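The Platgate Worktable

I get more email about this table than anything else I sell, so let me try to answer most of it in one go!

The Platgate is the big flat one. I started building it for my own shop because I was sick of balancing things on a folding table, and then Brock Chisholm from Madamholm saw it and wanted two, and now it's a regular item (go figure). It's a plain table for people who spread stuff out - sewing patterns, prints, seedlings, whatever you've got going.

The top

Off-white, smooth, with a matte finish. I tried a glossy top back in January and hated it, because every lamp in the room ended up looking back at me. The color has a tiny bit of pale gray-green in it, so it sits nicely next to a white wall without looking like part of it. The corners are rounded. I've walked into enough square ones to have feelings on the subject.

Wipe it with a damp cloth and regular dish soap. Please don't use scouring pads on it!

Delivery and setup

It ships flat in 2 boxes and goes together with 13 bolts. Mine took me 27 minutes with the radio on. Get a second person for flipping it over, you'll be glad you did. If you're in Simard I can usually drop it off myself on a Thursday, and I'll carry it up one flight of stairs but not three.

The glass panel

You can have the Platgate with a rectangular glass panel on the right side. Mairéad Nic Aodha talked me into this one, she wanted glass at one end for cutting and mixing paint, and I use mine constantly now. It has a raised, rounded rim in silvery gray, and the corners are soft like the ones on the table.

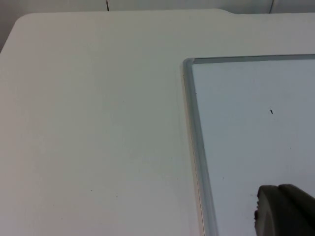 What else you can add

- Clamp lamp, small, from the Balent range. Fits the back edge.
- Set of 4 felt pads for wood floors.
- Spare bolts. Free, just ask when you order.

Lead time is 19 days at the moment, a bit longer with the glass. Write to me if you need it sooner and I'll see what I've got sitting in the shop.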